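May 4, 2025

# Ollomby filter brewer, two-litre version

Bought in September for the shared kitchen at Avetmont, replacing a Vuvevness machine with a cracked tank. The counter in the service menu stood at 1,531 cycles this morning. Descaled when prompted, no repairs.

## Build

The body is painted steel over a plastic base. The tank lifts out from the rear, so the machine has to be pulled forward under a wall cupboard. The feet are hard rubber and grip well enough that pulling it forward with a full jug on the plate is a bad idea. Henrike Weidemann put it on a tray with a raised lip, which also catches the drips from the basket.

The lid hinge has a metal pin. On the Vuvevness it was moulded plastic and failed first.

The mains lead leaves the casing at the left rear corner and is too short to reach a socket on the right without crossing the hotplate side.

## Brewing

Water reaches the basket at a steady temperature after the first minute. Before that it is noticeably cooler, and a half batch suffers more than a full one because the cool portion is a larger share of the total. The manual suggests running a little clear water through first. This helps, but it adds a step that people skip.

The spray head has a single ring of holes and wets the outer part of the bed more than the middle. Stirring once after the first pour evens it out. A medium grind works best. Finer than that, the basket backs up and overflows into the channel behind it, where the water runs down the inside of the casing and out under the clock. It has happened twice. The clock survived both times.

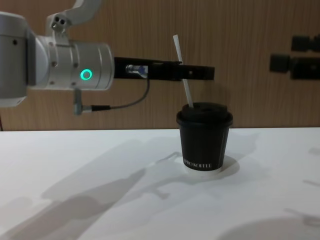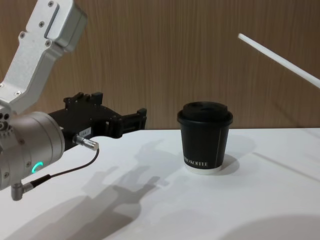
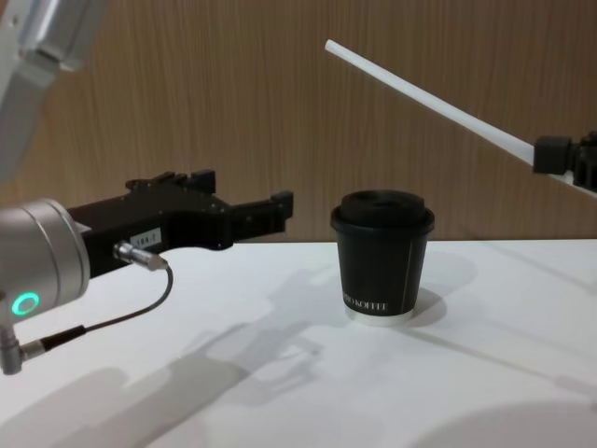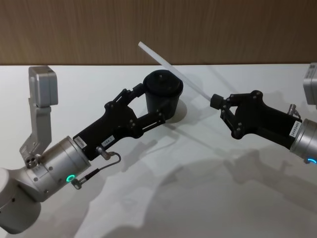
## Jug and hotplate

Two jugs are offered. The glass one comes in the box. The insulated one is extra and weighs 314 g more than the glass jug when empty, by our kitchen scale. It pours cleanly down to the last cup, then dribbles from the left of the spout unless tipped sharply.

Coffee held on the hotplate under the glass jug is acceptable for half an hour. After an hour it is bitter. The plate has one setting and switches itself off after two hours, and the interval cannot be changed. With the insulated jug the plate should be disabled in the menu (hold both buttons until the dash appears). Stellan Fjeld found this on the underside label; the manual omits it.

## Cleaning

Basket and jug lid are dishwasher safe. The spray head unscrews with a coin. The hotplate marks easily and the marks do not come off with washing-up liquid.

The descale prompt works from cycle count alone and takes no account of water hardness. Ours appears later than it should. Lutz Ruppert now runs a descale on the first working day of each month and ignores the light. Use citric acid; the branded sachets cost more and did no better.

## Spares

Harju stock the tank, the basket and both jugs. The pump is listed as rated for 3,000 cycles and is held in by four screws, so replacing it should be simple. We have not had to do it. Hotplate not available separately.

## Verdict

Suitable for a kitchen where full batches are made several times a day. For one or two cups, buy something smaller. I would order it again with the insulated jug and leave the hotplate off.

Ida Rothe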